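Speaker notes: Planning and perception for soft goods - the Skodcombe software stack

Session length: 25 minutes, with five minutes for questions. Slide numbers are given in brackets. The notes are intended to be spoken closely but need not be read word for word.

[1] Title
Good afternoon, and thank you to the organisers for the invitation. The talk concerns the software that Skodcombe uses to fold garments with two arms. Very little will be said about motors or frames. The subject is what happens between a picture arriving from the wrist cameras and a command reaching the grippers.

Click on once the room is settled.

[2] Background
The project is a joint undertaking between Briker, who are responsible for the control layer, and Zusell, who supply the training and evaluation tools. The Skodcombe office holds the planner and the shared code. Work began with towels. Towels are flat, have four corners and look much the same from both sides, and the first version of the planner depended on all of those facts more heavily than we had understood.

Trousers were added in January. That is where most of this talk begins.

[3] The shape of the stack
Show the block diagram and leave it up for a full minute.

There are four processes. Perception turns camera pictures into an estimate of where the hems, the waistband and the main folds are. The planner chooses a pair of grasp points and a movement for each arm. The controller follows that movement and corrects it. The recorder writes everything to disk with a common clock.

The processes talk to one another over a message layer called Degefa. It was written within the project. Please mention that messages carry the time at which the picture was taken and also the time at which it was processed. The audience will see the reason on slide 6.

[4] Perception
We do not attempt to build a full model of the cloth. An early design did so, and it took longer to update than the arms took to move. The present version looks for features that a planner can use: an edge that can be pinched, a layer that lies over another layer, and the direction in which the fabric would slide if it were pulled.

Denim is helpful in one respect. Seams are thick and the stitching shows well. It is difficult in another, as a crease in a stiff fabric can look very much like a hem. The first network confused the two often enough that the planner asked for grasps in the middle of a leg.

The cure was partly in the labels. The annotation tool had a single class for "edge". It now has three: free edge, fold and seam. Older recordings were labelled again, and 465 of them had to be returned to the annotators a second time owing to unclear instructions, which were ours.

[5] Planning with two hands
Pause here if the session is running early. This slide usually attracts questions.

The planner treats the two grippers as a pair. It scores grasps together: a good point for the left hand is of little value if the right hand cannot reach its partner. For trousers the first search is for two hems. If both are found, the arms can take one each, draw the legs straight and lay one over the other.

If only one hem is visible, the planner has a choice. It may lift the hem it can see and look again, or it may sweep the fabric sideways. Lifting is slower and gives more information. The weight between the two is a single number in the settings file, and that number has been the cause of more discussion than any other part of the system.

[6] Timing
Show the chart of delays.

In the first release the controller assumed that every picture was fresh. When perception fell behind, the controller acted on an old view of the cloth and corrected for an error which no longer existed. The median delay was 122 milliseconds and gave no trouble. The slowest cases were several times that, and those were the ones in which a grasp was lost.

The controller now reads the time stamp on each message and reduces its correction as the picture ages. Past a fixed limit it holds position and waits. Holding still is dull to watch - it is also safe, and the fabric does not mind.

[7] Learning from human demonstrations
The planner's scores were at first written by hand. They are now fitted to recordings in which a person carries out the task with hand-held grippers. The finger positions are recorded together with the camera pictures, so that the same software can read a human session and a robot session without change. The current set holds 2,000 demonstrations, collected in ordinary rooms on beds, tables and sofas.

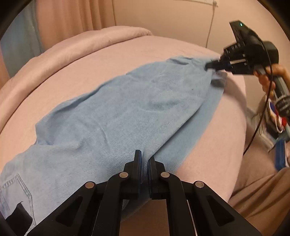 The range of surfaces matters for perception in particular. A network trained only on a grey bench learned that everything which was not grey was cloth. On a bed with a blanket it proposed grasps on the bedding. Mixed backgrounds reduced this error considerably, and no change to the network itself was required.

Two tools were needed before the recordings could be used. The first lines up the streams from both hands on one clock. The second plays a session back and marks any point at which the position estimate jumps. Sessions with a jump are cut at that point and the remainder is kept. In the latest batch, 153 sessions were cut in this way.

[8] Testing
No change reaches the arms until it has been run against stored sessions. The replay test feeds the planner real pictures and compares its chosen grasps with those of the person. Agreement is not the aim in every case, for people differ among themselves, and the report therefore lists disagreements for review and does not fail the build.

The controller tests are stricter. A breach of the force limit or the delay limit stops the release.

[9] Open problems
Three matters remain open. Trousers with one leg turned inside out are not handled. The planner has no good measure of when a fold is neat enough to stop. The settings file has grown too long, and Briker and Zusell have agreed to divide it before the next release.

[10] Questions
Leave the block diagram on screen during questions. If asked about release of the code, the answer is that Degefa and the replay tool are being prepared for publication and that the planner is under review. Requests for the slides should be directed to the Skodcombe office.

Skodcombe Software Office | Contact us | Copyright Skodcombe. All rights reserved. | Back to top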